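3.2 The kitchen corner and its counter

Of all the play areas we visited, the kitchen corner was the one that staff at the Timen centre spoke of most fondly, and it's easy to understand why. Children drifted towards it first thing in the morning and were still finding reasons to go back to it at the end of the day. Across the three centres (Timen, Clillari and Trollura) we logged 2,281 episodes of pretend play, and 211 of these took place at a toy kitchen counter with nothing more than a handful of toy foods to work with.

We had wondered beforehand whether a bigger pantry would make for richer play, and in our early visits in June we put out everything we had. The counters soon filled up, the food went over the edge, and a good deal of cooking time was lost to crawling about on the floor. After that we settled on a small set and a low cardboard border taped or clipped along its edges, so that the wood of the counter still served as the cooking surface. The eggplant, the chili pepper and the red container with the orange label made up the set shown in Figure 4.
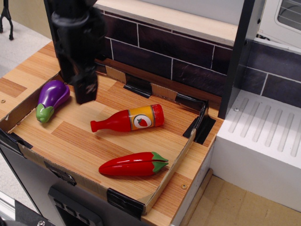
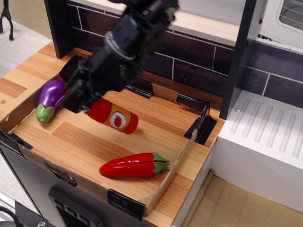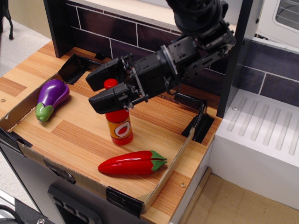

Figure 4. The small food set inside its cardboard border on the toy kitchen counter.

Does a low border get in the way of children who want to carry their cooking somewhere else? Hardly at all, in our experience, as most of them simply reached over it, took what they needed and wandered off to serve somebody lunch, and the food generally found its way back before the next meal was under way.

The eggplant deserves a few words of its own. Plenty of the younger children had no name for it at first, and it was served up quite happily as a plum, a potato and once as a sleeping baby, tucked in beside the pepper. Older children were more particular, and would explain at some length how their grandparents cooked it. We come back to these family recipes, and to the talk that grew up around them, in Section 4.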